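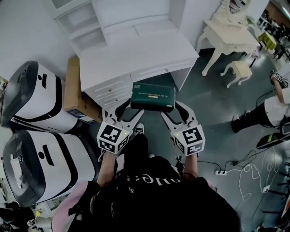
I finally tackled the white desk in the spare room this weekend and I am so pleased with it that I have to tell people who will care! It's the kind with a hutch on top, cubbies on the left and a tall plain panel on the right, and for two years it has been where everything without a home ended up. I emptied it all onto the floor, wiped it down and started putting things back one at a time. The item giving me the most trouble is the dark green pack of tissues, the one that says SOOTHING TISSUE DREAMS FOR YOU on top (I love that, who writes these). I want it within reach when I'm sitting, but it looks wrong in every cubby I've tried and I don't want it on the writing surface. Drawer? Cubby? Shelf by the door? Tell me what you do with yours.

Also open to ideas for that tall panel. It's begging for something.

cubbyhole_kat
Posts: 543

Reply #1
labelmakerlou
Drawer, top one, front left. Tissues are a grab-it-now thing and you don't want to be lifting your arm over a cup of coffee to get one. I keep mine with the stapler and the good scissors and have never looked back.

Congrats on getting it cleared, that's the hard part!

Reply #2
plainoak
Going to disagree with Lou. A closed drawer is where tissues go to get forgotten. You sneeze, you need one, you have a pen in one hand and the drawer sticks. Lowest cubby, long side facing out. The soft packs sit flat, so you can even put a small notepad under it to bring it forward a bit.

Reply #3
labelmakerlou
My drawers don't stick, Oak. Rub a candle on the runners.

Reply #4
plainoak
Mine are metal runners. A candle does nothing but collect dust on those.

Reply #5
bluemugs
Okay but can we talk about the panel! I have almost the same hutch and I put cork tiles on mine, four of them, using the removable strips. It changed the whole desk for me. Bills on the top, kid's school calendar in the middle, takeout menus at the bottom where I pretend I don't see them. If you'd like to keep it white you can paint cork, it just takes two coats and the pins still go in fine.

On the tissues I'm team cubby. Green against white will look nice.

Reply #6
cubbyhole_kat
Bluemugs I LOVE the painted cork idea. Did the strips pull off any paint? Mine is painted white and I'm nervous about it.

Lou and Oak, I tried both last night. The drawer was handy but then I couldn't fit the envelopes flat. The lowest cubby was good for reach except I'd already promised that one to my Ustar hole punch, which weighs a ton and I'd like to keep low.

Reply #7
bluemugs
One little chip at a corner, the size of a grain of rice. I was impatient and pulled it toward me. Pull straight down, slowly, and you should be okay. Test one behind the desk first.

Reply #8
sundaysorter
Hole punch in the drawer, tissues in the cubby, envelopes upright in the next cubby over. Done! Envelopes should always stand up anyway, they curl when they lie under things.

I did my own desk in April after reading one of the threads on here and the thing that helped me most was deciding what I touch every day and what I touch once a month. Daily stuff gets the spots between my elbow and my shoulder. Monthly stuff goes up top or down low. My tape dispenser turned out to be a once a month thing, which surprised me, I'd been giving it prime real estate for ages.

Reply #9
labelmakerlou
The elbow to shoulder rule is great. I'm stealing that.

Still say envelopes flat. Mine have been flat in a Nautiyal letter tray for years with no curling.

Reply #10
fernandfile
Do you all really keep tissues on the desk? I keep mine on the windowsill and get up for them. Makes me stand up once in a while. Fewer things on the desk means fewer things to dust around, and a hutch is already a dust magnet with all those shelves.

Reply #11
plainoak
With spring allergies I'd be standing up all day. I'm through a pack by lunch.

Reply #12
fernandfile
Fair! I forget other people have noses like that.

Reply #13
cubbyhole_kat
UPDATE because I couldn't wait until the weekend. Went with Sunday's plan. The hole punch is in the bottom drawer, the tissues are in the lowest cubby and the envelopes are standing up next door with a bookend. It looks so good! I keep walking past the room just to peek in.

I also went through the pens. There were 128 of them. I tested every single one on the back of an old envelope and kept 50, which I realize is still a silly number of pens, but they all write and they all fit in two jars. I had a great time doing it, put on music and just scribbled for an hour.

Next job is the cork. I measured the panel twice and the tiles from the Zarnden shop will fit if I trim the bottom row. Does anybody know if a regular utility knife does it cleanly or do I need something special?

Reply #14
bluemugs
Utility knife with a brand new blade, metal ruler, several light passes. Don't try to go through in one cut, it crumbles. Put cardboard under it unless you want a line in your floor forever (ask me about my hallway).

Reply #15
sundaysorter
50 pens!! I'm at six and feel like a monk.

Reply #16
labelmakerlou
I'd go felt over cork, personally. Felt doesn't shed. Cork drops crumbs every time you move a pin and they'd land right on the writing surface.

Reply #17
bluemugs
Mine doesn't shed since I painted it. Paint seals it.

Reply #18
plainoak
Agree with Bluemugs for once, painted cork is fine. Felt holds dust and then you're vacuuming your bulletin board.

Reply #19
cubbyhole_kat
Painted cork it is. I have half a can of white left from the bathroom trim so that's my Saturday sorted. Now what does everyone do with charging cords, I have a shoebox of them and no clue what half of them go to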